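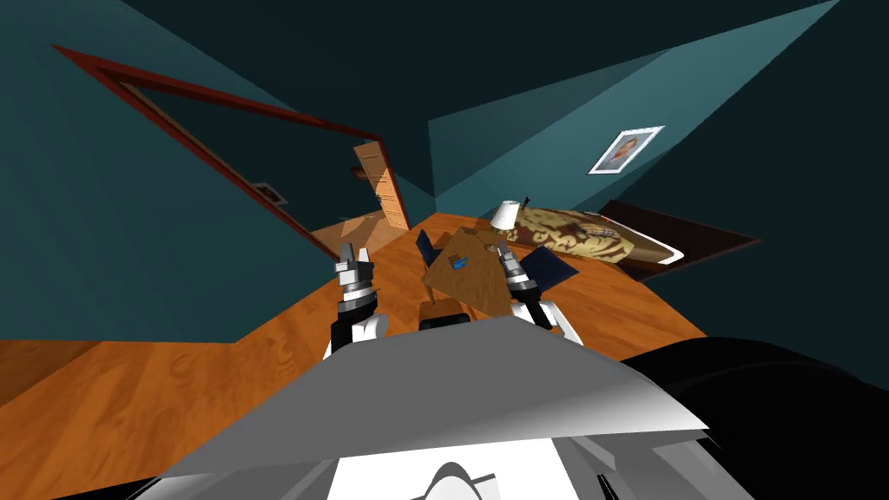

Brinthorpe Open Day Episodes: README

Version 4. Maintained by Tarun Tyagi. Scene authoring by Mesfin Workneh.

Summary

This folder holds the simulated episodes recorded during the February open day at the Achterberg lab. Visitors watched a two-armed robot model operate in a rendered bedroom, and a subset of them drove it through the teleoperation station. All data is synthetic. No physical robot was used for any episode.

The release contains 178 episodes from 7 operators. Each episode has one language instruction, one camera stream, joint states for both arms, and gripper commands.

Scene

The scene is named Dustolberg in the config files. It is a bedroom with teal walls, a plank floor, a bed with a patterned cover, a table lamp, and a small wooden table with navy blue panels of seating next to it. A doorway with a dark red frame opens to the adjoining space. The target is a small blue object on the tabletop. It has no label in the render and is listed in the object table as target_a.

The furniture layout is fixed across the release. The starting pose of the target is sampled on the tabletop at reset. The starting pose of the robot base is sampled in front of the table. Seeds for both are stored in the episode header.

Camera

The stream comes from a virtual camera mounted over the robot body and looking past the arms. The mount has a large roll angle, and the images are stored as rendered. Do not assume that image vertical matches gravity. The camera extrinsics are in calib.json and include the roll. If your pipeline needs upright images, rotate at load time and keep the originals.

The gray body panel takes up a large part of the lower image in every episode. It blocks the floor directly ahead of the base. Base placement cannot be judged from the image alone at close range, so use the base pose field.
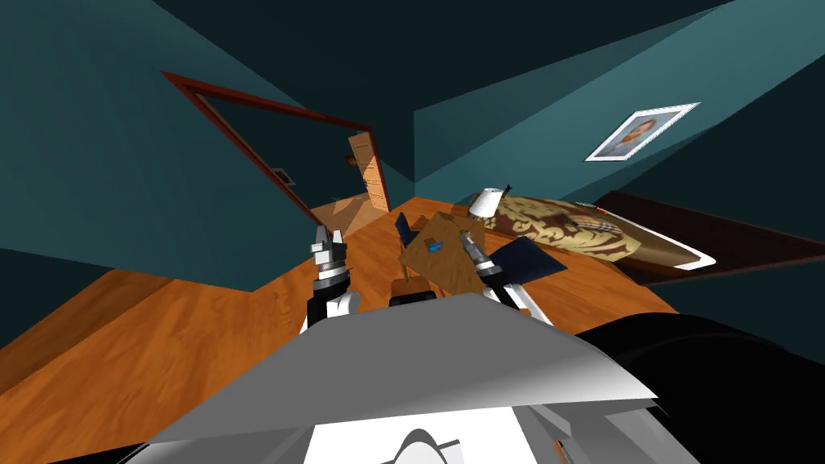
Cropping the body out is possible, but we advise against it for the wrist-heavy tasks. The lower crop line that removes the panel also removes the forearms in a number of poses, and our own baseline got worse when we tried it. A per-pixel robot mask is provided with each stream if you want to exclude the body from a loss term.

Tasks

There are 2 instructions in the release:

pick_target: close either gripper on target_a and lift it clear of the table.
hand_over: lift target_a with one gripper and transfer it to the other.

Operators chose which arm to use. The choice is recorded in the field lead_arm. The split between left and right is uneven and was not corrected.

Session procedure

The morning block was a scripted demonstration. Mesfin drove the arms and took requests for which task to run next. The afternoon block was open to visitors who had watched at least one full run. Each visitor operator got a short practice period, which was not recorded, and then drove until the next person's slot. Session IDs ending in m are from the morning block and those ending in a are from the afternoon block.

Input was through a pair of Zoron hand controllers. Controller calibration was redone at each change of operator. In session 04a the calibration was skipped by mistake, and the right arm shows a constant offset from the commanded pose. The episodes were kept and carry the flag calib_ok = false.

Labels

The success field was set by hand during review, using the final state of the simulator along with the video. Failed attempts are included. Episodes stopped by the operator are marked aborted and should not be counted as failures.

Known issues

Lamp contact is not modeled. An arm can pass through the shade without a collision event.

Gripper force values are clipped at the simulator limit and should not be used as a training target.

The timestamps in the afternoon block start from zero at each operator change. Use frame_index for ordering inside a session.

Privacy

Operators are listed by number only. No audio was recorded, and no images of visitors are stored. Signed participation forms are held at Brinthorpe and are not part of this release.

Contact

Send label corrections to Tarun and scene or asset questions to Mesfin. Include the session ID and the episode header in the message.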